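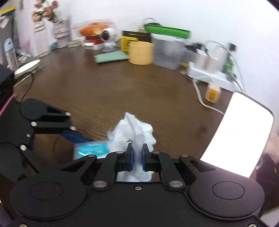
One reader writes that every shop page she checks promises "all-day battery" on the Fleleck pod, and hers is flat by lunch. Fair complaint. The questions we get most are answered below, minus the sales talk.

## Fleleck pod: questions we keep getting

**Does it really last all day?**
Depends whose day. The cell is 700 mAh. Light users may get to the evening. If you puff through meetings, you won't.

**Is the 80-puff test on the box worth anything?**
Not much. Lumis ran it on a machine taking short, even draws. People don't vape like that.

**How long does a coil last?**
The leaflet says two weeks. With sweet liquids, ours tasted burnt after 3 or 4 days. Budget for that before you call the kit cheap.

**Do Nitden coils fit?**
They screw in. We've had leaks with them, and Afolabi, which sells both, won't take them back once opened.

**What does batch 2217 mean?**
It's the July batch with the revised seal. Afolabi says the seal fixed the leaking. We'd like to see more than one batch before agreeing.

**Will it help me quit smoking?**
We sell no promises on that. Ask a doctor, and be wary of any shop page that answers yes.

Last updated October 14, 2019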